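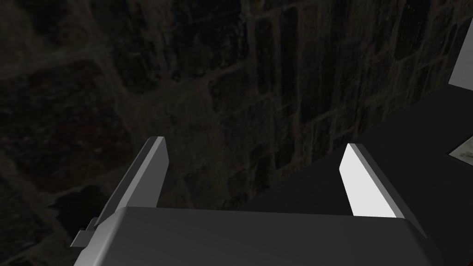 Dzifa Tetteh asked whether a notice sent in by a family has to name every surviving relative, and if so, how far out the list should go. The short answer is no. The Wanora notices page accepts any list of survivors the family supplies, in any order, or no list at all.

The longer answer concerns the format, which changed in June. A notice now has a fixed part and a free part. The fixed part holds the full name, the age, the town of residence, and the place and time of any service. The free part holds everything else, including survivors, work history, church or club membership, and thanks to nursing staff. The free part may run to 135 words at no charge. A longer one is billed at the line rate, up to a limit of 1000 words.

Survivors are usually listed in this order: spouse, children, grandchildren, siblings. A spouse's name goes in parentheses after the name of the relative. Relatives who died earlier are grouped in one sentence that begins "Preceded in death by." Great-grandchildren may be named or given as a total. If a total is used, the family should confirm it in writing, as this is the entry most often corrected after printing.

Maiden names go after the first name, without "née." Nicknames go in quotation marks. Accents and other marks are kept as the family writes them. The old Cuvby entry form dropped them, and several names from the spring pages were printed wrong as a result. Juraj Ševčík has rerun those notices without charge. 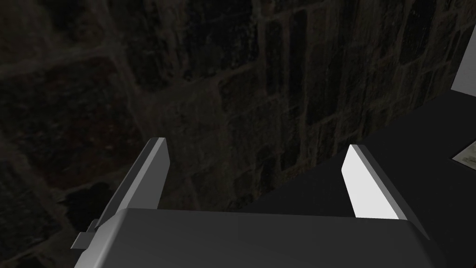
Corrections to a printed notice are handled in 2 ways. An error made in the office is fixed online the same day, and the full notice is printed again in the next issue. An error in the text as submitted is fixed online only, unless the family asks for a second printing, which is billed at half the line rate. Requests must come from the person who signed the original form or from the funeral home.

A death is confirmed with the funeral home before any notice runs. Where there is no funeral home, a copy of the death certificate is accepted. Allow 3 working days for this step if the death took place out of state.

Notices for the Quartey and Bondumari pages use the same form. Mark the box for each page on which the notice should appear. Copy closes at 2 p.m. on the day before printing.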